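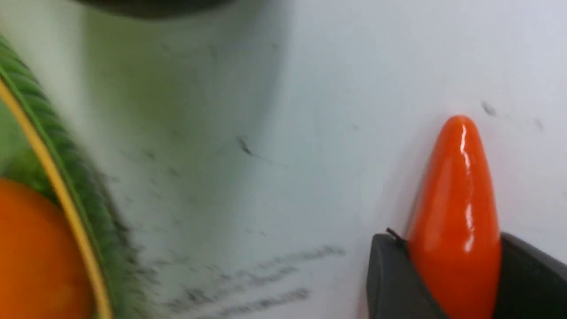

Wrist view, orange piece held upright near its base.

October, notebook, bench 2. Entry started 9:40, finished after lunch.

Big step forward on the handling rules! Njål Bakke and I have been arguing over the wording of the grasp section since the Girley review, and I think we finally have something a new person can pick up and use without one of us standing behind them.

Rule 4 as it stood: "Grip objects securely." Useless. Two people can read that and do completely different things, and the episodes from the two of them won't sit together in one set. Rule 4 as of this morning:

4a. Close on the lower part of anything long and smooth, and keep the tip free.
4b. Hold still for 2 seconds after closing, before any travel.
4c. If the piece turns in the fingers, open, back off and mark the episode as a regrasp. Do not nudge it straight with the table.

I love 4c. It came out of the Wellance notes, where regrasps were thrown away, and we lost a lot of good material by copying them. Now they stay in with a flag. Of the 1362 episodes in the Worach folder, nearly 100 should get that flag when we go back through them. Njål has offered to start on the old ones.

Next, table layout. The old sheet gave fixed spots for everything, which made for a very tidy table and a very boring dataset. New wording: the basket goes to the left with the lid open and leaning back, the plate goes near the middle, everything else wherever it lands as long as the arm can reach it. Pieces may touch. Pieces may sit partly behind other pieces.
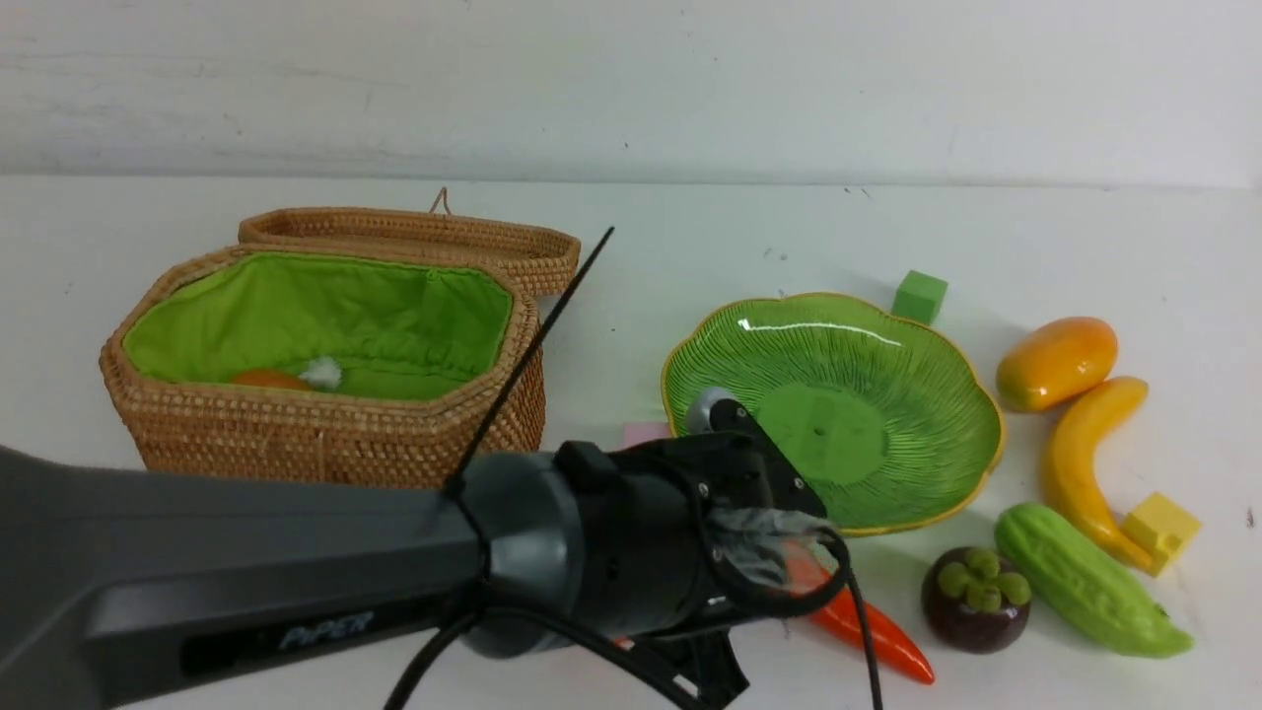 Layout under the new wording, basket open on the left, fruit and cubes to the right.

Really happy with how this reads from the head view. The banana and the yellow cube are touching, the mango is right there too, and that is three yellowish things in one corner. Exactly the sort of crowding rule 7 asks for. The green cube behind the green plate is a nice one as well - same color family, very different shape.

Things to settle before the sheet goes out:

- Cable slack. The loop at the wrist needs a number in the rules, measured with the arm at full reach. "Enough" is what we have now.
- Marks on the white surfaces. Ekström's guide says clean before every session. I would say wipe once a day and leave what doesn't come off, and put that in writing so people stop scrubbing.
- Lid open or shut at the start? Njål wants both, logged as separate tasks. I agree, but it needs its own code in the log.
- Stop rule: a hand over the table means the arm is paused first. Already in the draft, but it belongs on line one, in bigger type.

Plan is to run 24 episodes on the new sheet, half me and half Njål, without talking to each other during the runs, then compare logs. Any rule we have read differently gets rewritten.

Draft is in the shared folder, comments in the margin please.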